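The Second Pair of Hands
by Jurgita Luik
15/05/2025

I have worked in kitchens of one kind or another since I was old enough to reach the tap, and I have washed more cups than I care to think about, so when Vivby told us they would be bringing an arm into the Trevwood building to help with the washing up, I had feelings. I still have them. I have been turning them over for the better part of a year now, mostly on the bus home, and my husband Gunārs has suggested (kindly, he is a kind man) that I write them down and give his ears a rest.

Trevwood is an office building with a shared kitchen on every floor and a staff cafe at the bottom. There are eight of us on the kitchen crew. On a busy day we look after 474 people, and every one of them drinks coffee, and a good many of them seem to need a fresh cup each time. You would not believe the cups. When I started, a full third of my shift was walking from floor to floor with a gray tub on my hip, and by the end of the week my left wrist would be the size of a bun.

So I will say this first, before I get to my complaints. My wrist is better. Ivars Avotiņš, who has been on the crew longer than I have and whose back is worse than my wrist ever was, bends over a sink maybe a quarter as much as he used to. I can't wave that away, and I don't want to. People who write against machines at work have very often never done the work, and they get a bit dreamy about it. There is nothing noble about the two hundredth cup.

What I didn't see coming was how much of the job would turn into looking after the thing that does the job. The first weeks in September were mostly talk. Priit Jõgi came over from Vivby with his laptop and asked us questions I had never been asked in my life. Which way up do you hold a cup when you pick it off the counter? Do you move the sponge first or the cup first? Where does a cup go when the rack is full? I had to stand at the sink and do it slowly, and even then I got it wrong, because my hands know and I don't. I'll admit I enjoyed that part enormously! Somebody was writing down what I knew as if it were worth having.

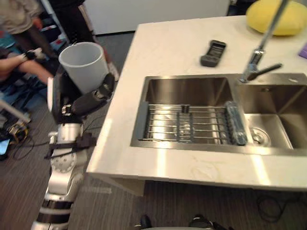

What the watching is like

It is slow. Anyone who imagines a machine whizzing through the dishes should come and stand with us for a morning. A white cup goes up in those black fingers, open end to the ceiling, and you find yourself holding your breath over a thing you have done without thinking since childhood. The sink is a plain steel double with a wire rack, the sort you'd find anywhere, and for the arm every rod of that rack is a question.

And while it works, we wait. That's the change I would most like the managers to understand. My old shift was tiring, but it was mine. I went at my own pace, I had a word with Povilas Grīnberga on the fourth floor, I knew who was back from leave and whose mother was in the hospital. Now there are stretches of roughly 40 minutes when I am tied to one kitchen in case the arm stops and wants help. I am fresher at the end of the day and I have talked to fewer people. I haven't decided if that is a good trade, and I notice that I was never asked to decide.

Then there is the matter of the hours. McKinnon, who hold the cleaning contract, promised us that no one would lose a shift this year, and so far they have kept their word. I believe the people who said it. But "this year" is a short little phrase, and Ivars, who was at the Murano laundry when the folding machines came in, has heard it before. There they kept everybody on for a while and then simply stopped replacing the ones who left.

I would ask for two things. Put the promise in writing, with a date on it that is further off than Christmas. And if we are going to teach the arm, and mind it, and know from the sound of it when it's about to drop something, then pay us as people who do that. Priit agrees with me, for what it's worth. He told me he learned more in a week at our sink than in a month at his desk, and I told him he was welcome to put that in an email to McKinnon.

He says he has. Meanwhile I still do the big soup pots by hand, and I go up to see Povilas on my break.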